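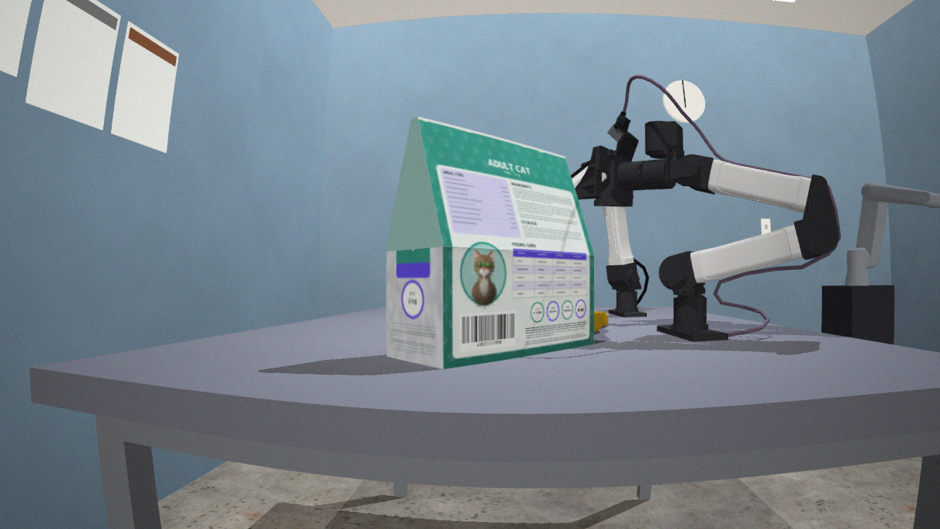
4.2 Do owners follow the feeding chart?

Much of the literature on overweight house cats assumes that the chart printed on the package has some effect on how much food goes into the bowl. The assumption is convenient for anyone who wants to propose a better chart. We found little in our own data to support it, and we are not convinced that earlier studies tested it either. Most of them asked owners whether they had read the package. Fewer asked what the owner did next, and those that did tended to accept the answer.

Of the 119 households enrolled in Taltdale and Ogola, 87 returned a complete feeding log for August. The households that dropped out were more likely to keep several cats and to leave food out all day, so the remaining sample probably leans toward careful owners. Any agreement between chart and bowl reported below should be read with that in mind.

Owners were asked to weigh each serving on a kitchen scale supplied by us. This is already a serious interference. A person who has just been handed a scale and a log sheet is not feeding a cat in the usual way, and the servings in the first week were visibly more regular than those that followed. We left the first week in the analysis, as the Judano protocol requires, although we would have preferred to drop it.

The simplest comparison is between the logged daily total and the amount the chart gives for a cat of the same body weight. Agreement was poor at every weight. It was no better among owners who said they used the chart than among owners who said they had never looked at it. We hesitate to make much of this second result, given how loosely people use the word "use." Several owners who claimed to follow the chart had read it once, when the cat was a good deal younger, and had kept to the same scoop through later changes of brand.

It is often suggested that charts fail because they are hard to read. Layout may well matter. On a package like the one in Figure 2, the chart shares a panel with a table of information and blocks of dense small print, and a hurried reader could be forgiven for giving up. Still, the reading task we gave at the first visit does not fit this explanation very well. Nearly all owners found the right row when asked to, and then went on feeding a different amount. A larger typeface would not obviously have helped them.

Figure 2. Package of adult cat food with tables and small print on its broad panel. 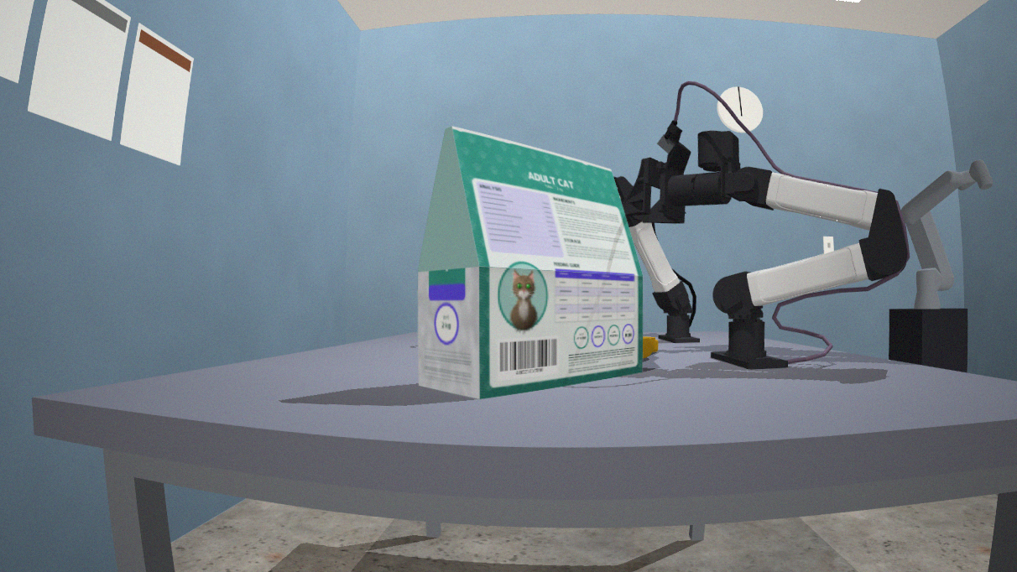
One owner in Ogola wrote on the log sheet that the chart "has never met my cat," and added that she fed until the complaining stopped and saw no point in measuring that.

Comments of this kind were common, and we think they deserve more weight than they usually get. Begging, leftovers and the habits of other people in the house appeared in the logs far more often than any printed figure. The Nosmont trial, which credited a redesigned chart with a drop in serving size, also had staff telephone the owners every week. We do not see how the effect of the chart can be separated from the effect of the calls, and the authors do not attempt it.

Our design cannot show that charts have no influence. Body weight was reported by owners in 2 of the 4 recruitment rounds, treats were logged unevenly, and snacks taken at a neighbor's house were not logged at all.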